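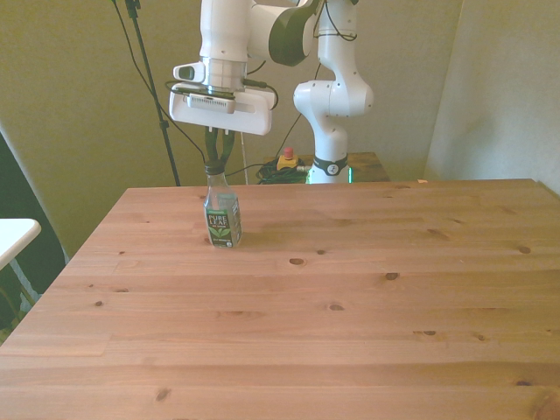 Thread: Pine tabletop – oil it, wax it or just poly and be done?

knotty_by_nature wrote:
Need opinions before next weekend. Light pine table, made of long boards, been bare wood as far as I can tell since we got it. It's the do-everything table so drinks get set on it all day. Bottles, jars, mugs. Starting to get scratches and I don't want rings next. Have a can of Drosel hard wax oil on the shelf but someone told me its useless on pine. True? Budget is tight, 15 bucks would be nice.

plane_jane wrote:
Not useless. Pine just drinks it. First coat disappears, second coat starts to look like something. Sand 120, then finer, wipe the dust off, thin coats. Did mine in December and it's held up fine to iced tea bottles sweating on it all day.

rusty_hinge wrote:
Disagree. Poly. Pine is soft, kids or no kids it's going to get dinged, and oil does nothing for dings. Two coats of Ristton satin and forget about it.

plane_jane wrote:
Poly doesn't stop dings either lol. The wood under it is still pine. And when poly chips you get to sand the WHOLE top. Oil you just rub a bit more in.

rusty_hinge wrote:
Been doing tables this way for years, never had one chip. You're putting it on too thick.

Bongani Visser wrote:
Need a closer picture of the surface. Knots, seams, how deep the scratches are. Cant tell much otherwise.

knotty_by_nature wrote:
Ok, closeup. The thin pale scratch on the left is the one bugging me. Also the boards are different colors, one is a lot more orange than the one next to it. Do I stain to even that out??

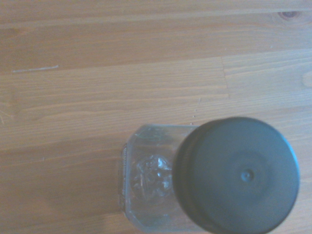 Tabletop close up, knot near the top right, glass jar on its side

Bongani Visser wrote:
Thanks. Scratch looks thin, I'd try sanding just that board first, with the grain, and see. Don't stain. Pine goes blotchy and the orange board will still be the orange board. Little knot up top is worth a dab of shellac if you go poly, otherwise leave it.

sawdust_sal wrote:
Seconding no stain. Ruined a bench that way. Looked like a giraffe.

Also is that table dead level? A jar on its side would be off my table and on the floor in a second

knotty_by_nature wrote:
ha no idea, never put a level on it. That jar has flat sides anyway, doesn't roll. What grit do I stop at?

plane_jane wrote:
180 if you're oiling. Finer than that and it won't soak in.

rusty_hinge wrote:
200 or 220, whatever the store has. Nobody can feel the difference.

plane_jane wrote:
With oil you can. Stop at 180.

sawdust_sal wrote:
Anyone used the Spanos paste wax? Neighbor swears by it, wipes on, no sanding between coats. Smells awful tho

Bongani Visser wrote:
Used it on a shelf. Wouldn't put it under drinks, water marks show right through. Fine on top of oil if you keep up with it.

knotty_by_nature wrote:
Ok going with the oil I've got. Sanding Saturday, first coat that night if the dust settles. Where is everyone getting sanding discs, hardware store here only has 80 left

rusty_hinge wrote:
Get the poly while you're there. Last time I'll say it.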